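Planning the Equipment Budget for the Brendport Handling Bench

Preparations for the coming year's equipment budget are now well advanced, and it seems appropriate to set out on this blog how the figures have been reached. Several readers in the Skosura network have asked what a two-armed tabletop station costs to keep, as distinct from what it costs to buy. The work at Brendport is simple sorting and placing, with coloured cups and everyday items on a white table.

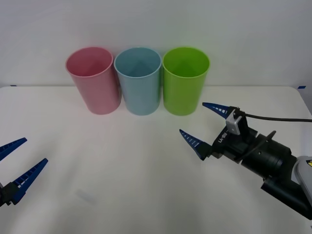
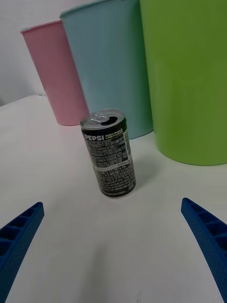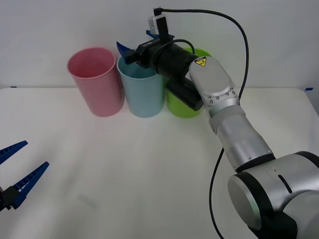

What the purchase price leaves out

The first quotation we received, from Tirnero, covered the arms, the controller and delivery. It did not cover the table, the fixed camera mounting, the spare fingers or any training. When these were added, the total rose by 14 per cent. I would advise any department preparing its first bid to request a full list of exclusions in writing before a figure is put to the finance office. A revised quotation took us 5 weeks to obtain, and the delay very nearly carried us past the February deadline.

Fingers and other wearing parts

Gripper fingers are treated in our plan as consumables. The blue pointed type suits our present tasks, and we have budgeted for four replacement sets in the year. Cables are entered on a separate line. Those serving the cameras on the grippers move whenever the arm moves, and I should prefer to hold a spare of each length in the cupboard -- the cost is small beside a lost week.

Objects for the bench

This line was left out of last year's plan altogether and had to be met from petty cash. Plastic cups and drinks cans cost very little singly, but they are bought often and by different people, and the receipts are tiresome to reconcile. The allowance is now a fixed sum of £104, held by the department and reviewed each term.

Staff time

Supervised running is costed at the ordinary technician rate. Setting the bench out between trials is included in that time, as is returning the cups to their places. We have made no provision for evening work. Opening on a Saturday was considered and has been deferred until the building charges are known.

Matters still open

Two items remain to be settled. The first is the service agreement, for which Tirnero offers an annual and a longer term; the longer is cheaper by the year but would commit funds we have not yet been granted. The second is whether the La Skosura bench should be equipped to the same pattern, so that spare parts may be shared between the sites. I am inclined to favour this -- provided that the carriage costs are borne equally. The revised spreadsheet will be circulated to budget holders once the service figures have been confirmed.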